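Danzer Market Opens Its New Sauce Aisle

November 2018

Shoppers at Danzer Market finally have their sauce aisle back, and it's a good one! After two weeks behind plastic sheeting, the shelves reopened with 839 products, from hot sauces to jams, and lots more room for the pouches and jars people kept asking for.
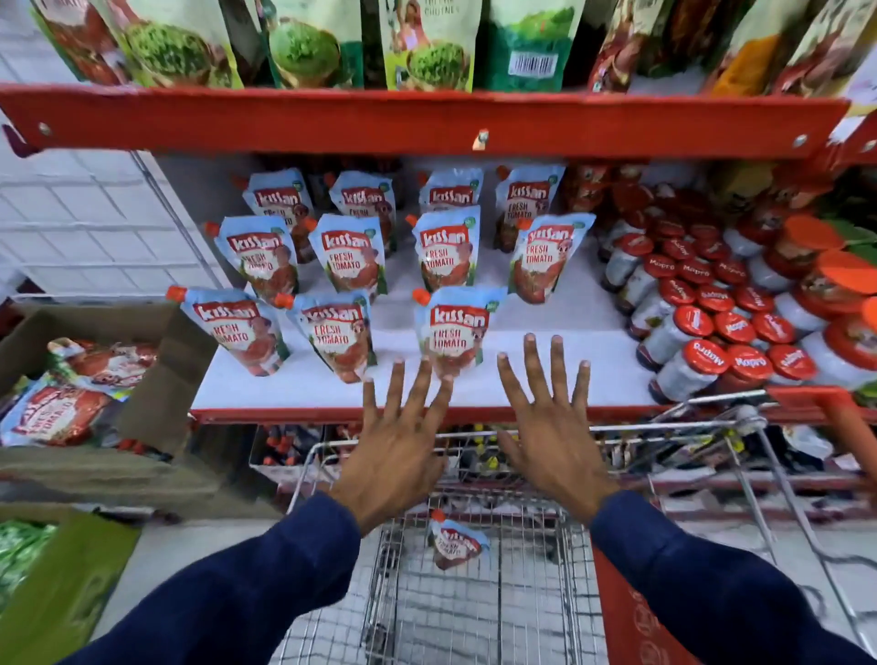

Kissan Fresh Tomato ketchup pouches share a shelf with red-lidded Mapro jars.

The new layout puts ketchup next to the sweet stuff, so a family breakfast run is now one quick stop. Members get up to 30 percent off in the aisle through January, and the Cloritz Street branch is next in line for the same treatment.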